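Garment Care and Storage, Unit 10: Folding Quilted Outerwear
Handout prepared by Reijo Valtonen

Quilted jackets are built from stitched channels that hold the fill in place. Repeated folding along one line compresses the fill there and leaves a flat band. The fold lines should therefore follow the channel seams wherever the cut allows.

Lay the jacket front side up on a flat, soft surface large enough for the body and both sleeves. Close the zipper before folding. Smooth each channel from the center outward with the palm – pressing with the fingertips leaves dents. 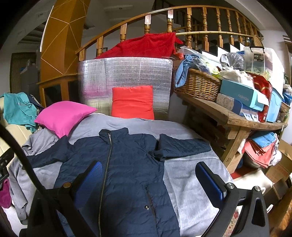 Sleeves are folded one at a time across the body, with the cuff kept inside the side seam. Puffer sleeves spring back, so hold the first one down while the second is brought over. Fold the hem up to mid-chest, then fold once more to the collar. A stand-up collar stays outside the last fold.

Snaps and zipper pulls should not press into the shell during storage. Place a sheet of tissue over them if the stack holds more than one jacket.

Reading for April: Abeysekara, pp. 377–386. Bring one quilted garment to the practical in room 527.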